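手持ちグリッパーで集めたデータの話

今週は、研究室でずっと皿を持ち上げていました。私はガーナから来て、日本語でブログを書くのは練習も兼ねています。変な文があったら教えてください。

私のテーマは、人が手に持ったグリッパーの動作から、ロボットの動きを学習させる方法です。私たちはこの方法をOrkhamと呼んでいます。ロボットを遠隔で操作するより速く集められますが、人の手は器用すぎるので、ロボットにはできない角度で物をつかんでしまうことがあります。1月の最初の実験は、それで失敗しました。
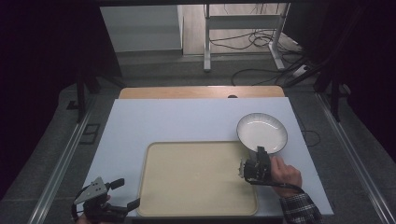 最終更新日:8月5日(金)

右手のグリッパーで皿の下のほうの縁をはさみ、傾けながら持ち上げる動作です。簡単に見えますが、丸い皿は縁をつかむ位置が少しずれると、指の間で回ります。モデルにとっては、この回転がいちばん難しいようです。

そこで、学習の前に、ロボットの腕で再現できない軌道を自動で取り除くことにしました。集めた動作は1,000回で、結果を2つの条件で比べました。全部を使ったモデルより、取り除いてから学習したモデルのほうが、皿を落とす回数が13回少なくなりました。データは減ったのに成績が上がったので、私はとてもうれしかったです。

ただし、試した皿は2種類だけです。深い皿や透明な皿でも同じ結果になるかどうかは、まだわかりません。それから、両手を使う動作では、左右の時刻を合わせる処理がまだ安定していません。来週はまずそこを直します。

ジファ・アベニェガ(Dzifa Agbenyega)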